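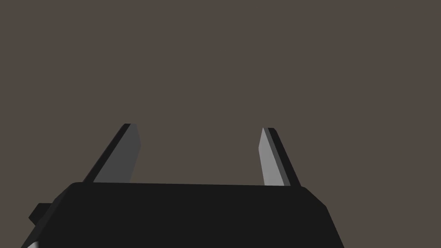

Will the lending wardrobe accept garments made after 1979?
The cut-off stays at 1979 for the main collection, and later pieces may be lent only through the reproduction rail.

To: Members' list, Lutia Period Dress Society
From: Sunita Tripathi, Wardrobe Secretary
Subject: Re: Dating of donated garments and the November loans

Dear members,

The question and answer at the head of this message will be added to the lending rules, as several members have asked for the position in writing. I am replying to Mr. Umali's message on the list so that everyone receives the same information.

Edgardo Umali wrote:

> Dear Secretary,
>
> I wish to raise the matter of the Quintana donation. The catalogue
> lists item 2797, a navy wool coat with a half belt, as 1962. I have
> handled the coat and I believe it to be a good deal later. The lining
> is polyester, the care label is printed and gives washing symbols,
> and the shoulder pads are foam and appear to be original to the
> garment. My own guess would be the early 1980s.
>
> If I am right, the coat should not be in the main collection at all,
> and the same may be true of other pieces from that donation. Two
> members have already asked to borrow it for the November luncheon.
>
> I would also ask whether the Society still intends to charge a $50
> deposit on coats and evening wear. The form on the website says one
> thing and the card in the wardrobe room says another.
>
> Finally, could the colour of each garment be given in the catalogue
> in plain words? "Gremar blue" means nothing to anyone who did not
> shop there.
>
> Regards,
> Edgardo Umali

I thank Mr. Umali for his careful note and will answer his points in order.

Item 2797 has been withdrawn from loan while its date is reviewed. The date of 1962 was taken from the donor's covering letter and was not checked against the garment. The letter refers to "Mother's navy coat," and the family may well have owned more than one. Members who requested the coat for the luncheon have been offered item 1018, a charcoal swing coat in a similar size. It has a dated store receipt in its file and there is no doubt as to its age. The sleeves are bracelet length, so borrowers may wish to bring long gloves.

The remaining Quintana pieces will be examined before the next lending day. Members with experience in dating zippers, labels and linings are invited to write to me directly. Please do not remove or unpick anything in order to look behind it. A label that has been resewn is much harder to judge, and we have lost good evidence that way in the past.

The deposit on coats and evening wear is $50. The card in the wardrobe room is out of date and will be replaced. Deposits are returned when the garment has been checked in, and this may take place after the day of return if the wardrobe room is busy. Hats, gloves and scarves carry no deposit. Furs are not lent.

On the description of colour, I agree with Mr. Umali. "Gremar blue" was the shop's own name for a greyish mid-blue, and both terms will now be given. Where a garment has faded, the catalogue will describe the colour as it is at present, with the original shade noted if it can be found in a seam allowance or under a collar.

I should also remind members of the following.

Garments must be returned unwashed. Please do not attempt to remove a stain yourself. Pin a note to the hanger stating what was spilled and where.

Perfume and spray deodorant should be applied well before dressing. Silk and acetate linings are easily marked.

Alterations of any kind, including temporary hems, require written permission. Hem tape is not permitted.

Ungate, the dry cleaner we have used for many years, no longer accepts beaded work. Members who borrow item types marked "B" in the catalogue should speak to me before the event.

Requests for the November luncheon should be sent to me by email with your bust, waist and hip measurements in inches. Modern dress sizes are of little use in choosing from the collection, and requests that give only a size will be returned for completion. The wardrobe room opens for fittings at 10:30 a.m., and members are asked to bring the undergarments and shoes they intend to wear.

Yours sincerely,

Sunita Tripathi
Wardrobe Secretary
Lutia Period Dress Society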